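Home | Workshop | Gallery | Jobs | Contact

This site uses cookies to remember your language. Accept / Settings

The Teardown Line at Jornden

Jornden takes in old office computers and separates them into parts that can be used again and parts that go for metal. In September we started to use a robot arm on one of our benches. Before that, all the work was by hand, from the first screw to the last cable. We are 16 people in the workshop, and many friends of the company asked us how it looks now, so we made this page.

The first bench to change was the one of Upendo Rugemalira. She has opened computers for us longer than any other person here, and her hands know where each maker hides the clips. She was not very happy in the first weeks. The arm was slow, and she had to wait for it. Now she plans the order of the parts, she decides what the arm should try next, and she takes over when a cable is in the way.

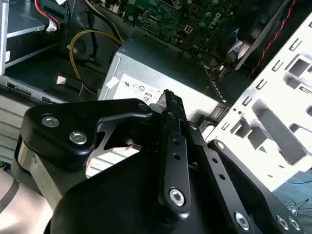 Did somebody lose the job when the arm came?
Everyone who was in the workshop in the summer is still working here, but two people have changed their tasks. They moved from the benches to testing, where we always had too little time.

A desktop computer with the side open is the most common work on this bench. The power supply and the Dell motherboard are sorted to different shelves, and the steel of the case goes away last.

The pay for the bench work did not change. The training did. Each person on the line now has 35 hours of learning with the arm, and these hours are paid like normal work. Wycliffe Barasa gives the training. He was a bench worker too, so he explains things in the language of the bench and not in the language of the manual.

Some things are better now. There is less pain in the wrists at the end of the shift, and it is easier to take a break when you need one. Some things are worse. It is harder to talk while you work, because you must keep your eyes on the arm, and the radio is lower than before. Upendo asked for a second stop button on the left side of the bench, and she got it.

We will add more pictures when the laptop bench is ready. If you want to visit us, please write to the workshop first and tell us how many you are.

Get our newsletter: enter your e-mail address. You can unsubscribe at any time.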